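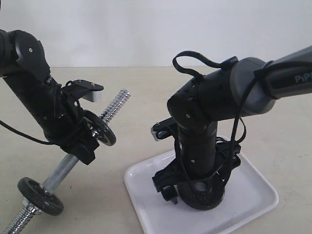
Dondia Rowing Club, Strength Group
Lists > Strength Group > Equipment
We use cookies to remember your list settings.

Hugo Arrieta wrote:
> Does the threaded dumbbell bar still take our old plates?
> I need 8 pairs of them ready for April.

Dear Hugo,

I have looked at the bar with the two round black plates. The chrome thread continues past the plate at both ends, so there is space for a collar. The middle handle is gray and textured, and I find it good for the hand.

Please bring the Cordero collars from your cupboard, 6 if you have them. I would also like to know whether the Brodberg plates have the same center hole, as I have not measured them yet.

With kind regards,
Jultov

Filed under: Weights and bars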